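Arms on the kitting bench, three months in
Shop Floor Talk > Automation and Jobs

rsandhu_kits
Posted 9th March
We got two small arms on the kitting bench at our plant. I've been on kitting for nine years, so I'll put down how it has gone for anyone whose place is thinking of the same.

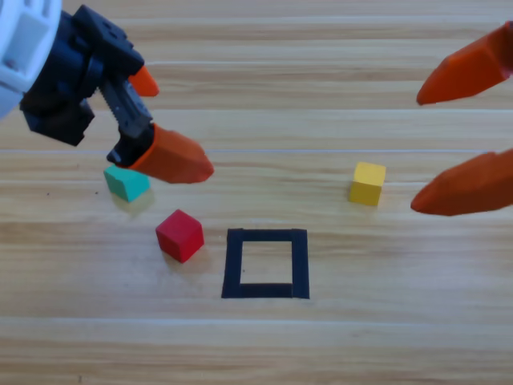

The practice bench uses colored cubes and a taped square before anything gets near real parts. Everyone on kitting does 18 hours on it. You learn to set up a pick, stop the arms, clear a fault and start again. After that you go to the live bench, where the arms put the small hardware into trays and we do the rest.

We used to do 888 trays a shift with six people. The target is now 2000 with four. The other two moved to receiving at the same pay. My hands hurt less. I also talk to fewer people in a day than I used to.

normunds_r
What happens to the four when the target goes up again? We had the same speech at Greter. Same pay, nobody loses out. Then people left and their jobs were never posted.

rsandhu_kits
I asked. The answer was "no plans." I wrote down who said it and when.

Macaraeg T
I do maintenance, so I see the other side. Wrist complaints on our line went down a lot after the arms came in. Normunds is right about the jobs not being posted, but I wouldn't go back to hand picking washers all night either.

normunds_r
I never said go back. I said get it in writing before they're bolted down. Afterward you have nothing to trade.

nfehr
Does the 18 hours count toward a pay grade? At Kennedy they called it "familiarization" so it didn't. We were clearing faults all shift on the old rate. Took until April the next year to get that fixed.

rsandhu_kits
No grade change so far. It's on the list for the next meeting. Can you send me the wording you ended up with?

nfehr
Sent. Look at the second paragraph, the part about who is allowed to restart.

ruwan_n
I'm going to disagree with most of this. I set up cells for a living. The training is short because the job on the new bench is simpler, and paying a higher grade for pressing restart is hard to defend.

Macaraeg T
Come do a night shift with two arms faulted and the trays backing up, then tell me it's simpler. It's lighter work. You still have to watch it the whole time.

ruwan_n
Fair on nights. I'm usually gone by then.

rsandhu_kits
Meeting got moved back a week. I'll post what they say about the grade.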